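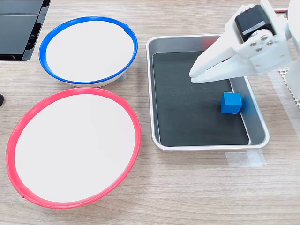 *Blue cube in the tray, two rimmed dishes beside it*

My first budget for a tabletop arm had one line on it: the arm. Four months later my spreadsheet said $1,833, and I'd only planned on $417 for extras! So if you're pricing one for your own workshop, steal my list (Sandra Hulme, I know you're reading).

Price the gripper separately. I had quotes from Nundska and Dromo, and only the Dromo one included fingers and a servo. Ask for the cost of a spare servo in the same email, and ask how long it takes to ship.

Now the cheap stuff, my favorite part. Raid the kitchen first! A metal baking-style tray with a dark liner makes a great pickup area, and the raised rim keeps small parts from wandering off. 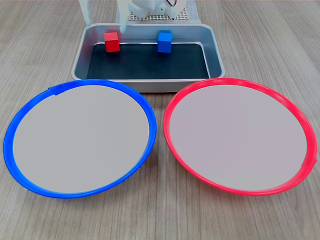
*2 minute read*

Color-rimmed dishes are lovely for sorting practice, one red and one blue, with little cubes to match. Buy extra cubes. They roll under the freezer.

- Clear tape, more than you think
- A liner you can cut to fit (kitchen shears work fine)
- Power strip with a switch you can reach sitting down
- 3 spare cables, if your bench is as crowded as mine

Measure your table before you order anything, and leave room for the arm to swing. I'm still saving up for a second one, maybe in March.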